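Chapter 2
Looking After a Two-Arm Packing Cell

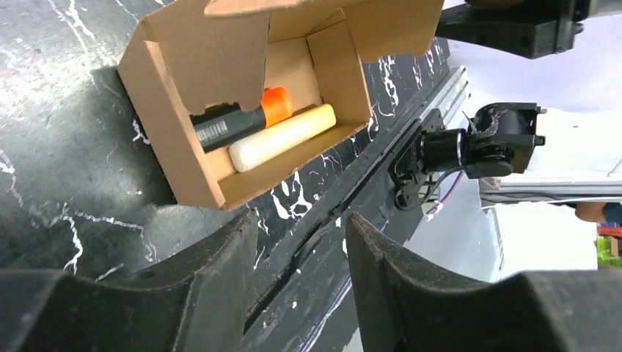
Figure 2.1 The box and the gripper fingers, from the wrist camera.

If you worked through Chapter 1 with us, you've already met the packing cell at Clarnetti, and I hope you've grown a little fond of it (I certainly have!). Now we get to keep it healthy. We'll start at the fingers, where wear tends to show first, so take a good look at the top edge of the right one in Figure 2.1. After that we'll check the bracket screws, follow the cable along its loop, and wipe down the rail, a job the shop does every 200 hours. Have your logbook open before you begin, and please, power off both arms.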